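How I finally learned to leave my sourdough alone

It has been a bit of a winter for bread at our place, and by September I'd promised three separate people I would write some of it down.
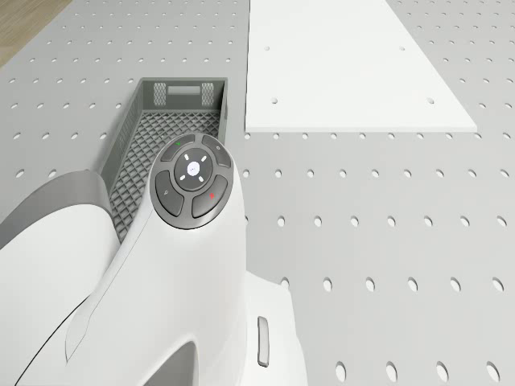
So, the starter. Mine came from Wycliffe Kariuki, who works two doors down from me and had been turning up to smoko with slabs of toast so good I got rude about it. He gave me a jam jar with a few spoonfuls of beige sludge in the bottom and told me to feed it in the morning and again at night. I asked how much. He shrugged and said "till it looks right", and I could have thrown it at him.

For the first fortnight it did nothing. Well, it smelled, so I suppose it did that. I'd been keeping it on the windowsill over the sink, which in July in our kitchen is only a bit warmer than the verandah. The house is weatherboard, the heater is at the other end, and you can feel the southerly coming up through the floorboards in your socks. I moved the jar on top of the fridge, right at the back where the motor hums, and two mornings later it had climbed out of the jar and down the side of the cereal boxes. I was thrilled! My husband was less so (they were his cereal boxes).

I named it Lyimo after the guesthouse we stayed in on our honeymoon, where the breakfast rolls came out in a tea towel, still too hot to hold. It seemed only right.

Then came the bricks. I baked 17 loaves before I made one I'd give to a visitor, and I know it was 17 because I kept a tally in pencil on the inside of the pantry door. The early ones had a lovely dark crust and a middle like putty. The chooks got most of them, soaked in warm water, and even the chooks slowed down by August.

What I was doing wrong, mainly, was fiddling. The recipe said fold four times and I'd fold it six, then go back an hour later and give it another one for luck. I'd poke it. I'd lift the tea towel to see how it was going and let all the warm air out. I'd read somewhere that you should stop the rise when the dough has doubled, and I'd decide it had doubled when it plainly hadn't, only because I wanted to go to bed. Mutua Nyamweya, who taught my daughter ceramics and bakes for his whole street at Christmas, had a look at a slice of number 12 and asked me very gently what the hurry was.

Anyway, what I do now goes like this. I feed Lyimo after tea the night before, with a good heaped spoon of wholemeal in with the white, and it goes back on top of the fridge. In the morning if it's domed and full of bubbles I mix the dough before work: 582 grams of strong white flour, a mug and a bit of water, and a decent blob of starter. Yes, 582 is a silly number. I was scaling a recipe down to fit my tin, it came out at that, the loaf was good, and I have been too superstitious to round it off. Salt goes in after half an hour. I forget the salt one time in five, and if you've ever eaten a slice of unsalted sourdough you'll know it tastes like a damp envelope.

After that I give it three folds while I'm getting everyone out the door, and then it goes in the esky with the lid on and a hot water bottle wrapped in a towel. Best thing I've done all year, the esky. It stays warm in there even on the foul days, and I can't see the dough from the bench, so I'm not tempted to prod it. When I get home it's nearly always ready. I shape it, put it in the fridge overnight and bake it first thing in my nan's cast iron pot with the lid on for the first half.

The pot weighs a ton and has no knob on the lid, so I lift it off with a fork hooked through the little loop and a lot of swearing. I did look at a new one. There's a Wudeck in the kitchen shop in town, a gorgeous mustard colour, and I have visited it more than once, but nan's makes a better crust than anything I've had from a shop and I'd feel terrible leaving it in the cupboard.

A few things people have asked me. Yes, you can leave the starter in the fridge when you go away, mine did 10 days while we were camping and perked up after two feeds. No, I don't throw the discard out, I make pikelets, and they're brilliant with golden syrup. Cheap supermarket flour worked fine for me once the temperature was sorted. And I don't have a fancy basket for proving, I use a colander lined with a floury tea towel, and it leaves a nice pattern of dots on the bottom if you push the dough in well.

Next I want to try a fruit loaf, with sultanas and orange peel and maybe a bit of cardamom. Wycliffe reckons the sugar will slow everything right down and I'll need another couple of hours in the esky. I've got a bag of sultanas soaking in cold tea on the bench tonight, so if you've made one before and have any tips, pop them in the comments before I shape it tomorrow evening!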